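Table fruit

Table fruit is fruit set out whole on a table, usually in a dining room or living room, to be looked at and eaten between meals. It may be kept on a plate, in a bowl, on a footed stand, or directly on the tablecloth. The term is also used in the fruit trade for fruit sold to be eaten fresh, as opposed to fruit grown for juice, drying or preserves. This article deals with the household custom.

Choice of fruit

Fruit for the table is normally of a kind that can be eaten by hand with little or no preparation. Mandarins, plums, cherries, grapes, small apples and pears are common choices. Longans are often included where they are sold fresh. They have a thin, brown, slightly rough shell that is cracked with the fingers, and a single dark seed inside. Jujubes, guavas and other pale green fruits are used in the same way.

Small tomatoes are frequently mixed in with the sweeter fruits. The tomato is a fruit in the botanical sense and a vegetable in most cooking, and households differ on which side of the kitchen it belongs. Cherry tomatoes hold up well at room temperature and are eaten whole.

Color plays a large part in the selection. A mixture of green, orange, red and dark purple is usual, and a few brown fruits are often placed between the brighter ones. Fruits of one kind but of different sizes are also used together, with the larger one toward the front.

The plate

A plate for table fruit is generally white or cream, with a raised rim to stop round fruit from rolling off. Plates hold less than bowls, but they keep the fruit in one layer, so that bruised pieces can be seen and taken out. In a deep bowl the lowest fruit carries the weight of the rest and is usually the first to spoil.

Oval and round plates are both common. An oval plate suits a long table and is normally laid with its long side facing the seats. The Porton pattern, sold for many years by the housewares firm Pugh, was a plain cream plate with a low rim and was made in 2 shapes. It was listed in the Pugh catalog as item 1347 and described there as a "fruit and biscuit plate."
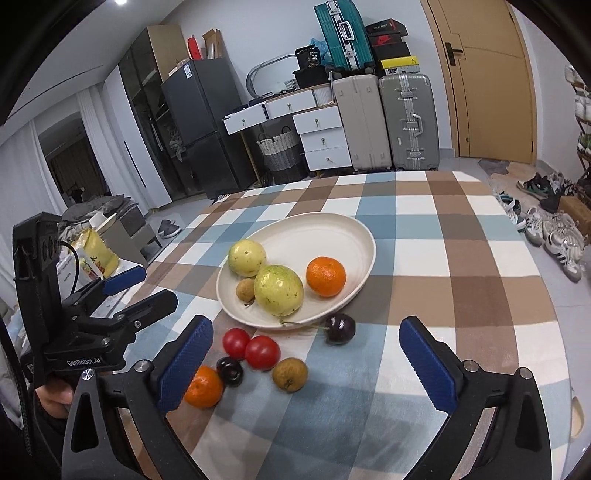 Green fruits, a mandarin and a longan on a cream-white plate, with more fruit on the tablecloth in front.

Fruit on the cloth

Not all of the fruit has to be on the plate. In the open style, part of it is left on the cloth near the rim, either as single pieces or as a loose cluster. Fruits with long stems, such as cherries, are often laid just outside the plate with the stem pointing inward or along the cloth. The open style makes it easier to reach a piece without disturbing the others, and it allows a small plate to serve a large table.

The drawback is that loose fruit rolls. Tomatoes and plums are the worst for this on a smooth tabletop, and a cloth with some texture is preferred. Soft or cut fruit is not left on the cloth at all. Dark plums and cherries stain badly if they split, and the mark should be rinsed with cold water before the cloth is washed.

Rhodri Rees, in his household handbook The Laid Table, separates the "held" arrangement, in which everything is inside the rim, from the "spilled" arrangement, in which the cloth carries as much fruit as the plate or more. He recommends the spilled form for family use and the held form for guests - mainly, he writes, to keep sleeves out of the plums.

Tablecloths

Checked and plaid cloths are widely used under fruit. A check of several muted colors, such as brown, gray, light blue and white, hides small stains and creases better than a plain white cloth. Large squares also give a simple guide for placing the plate. Cotton and cotton blends are the most common materials, although wipe-clean cloths are used in homes with small children. The Standico and Festero ranges both included checked cloths in cotton and in coated fabric.

A cloth that has been folded in a drawer will show its creases for a day or so. Pressing it while slightly damp removes most of them.

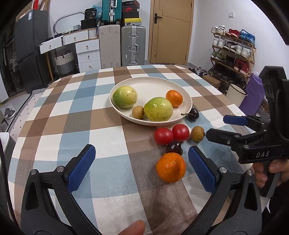
A mandarin, cherry tomatoes and dark cherries on a checked cloth, with green fruit on the plate behind.

Keeping

Most table fruit is good for a few days at room temperature. Mandarins last about a week in a cool room, and less near a heater or a sunny window. Cherries soften quickly and are best put out in small numbers, with the rest kept in the refrigerator. Longans dry out in the shell; the shell becomes brittle, but the flesh can be eaten until it turns sour. Tomatoes lose flavor when chilled and are better left out.

Fruit is washed and dried before it is put on the plate if it is to be eaten straight from it. Water left around the stem encourages mold. Plums give off ethylene gas, which speeds up the ripening of nearby fruit, and they are sometimes placed at the outside of the arrangement for this reason.

See also

Fruit bowl
Centerpiece
Tablecloth
Still life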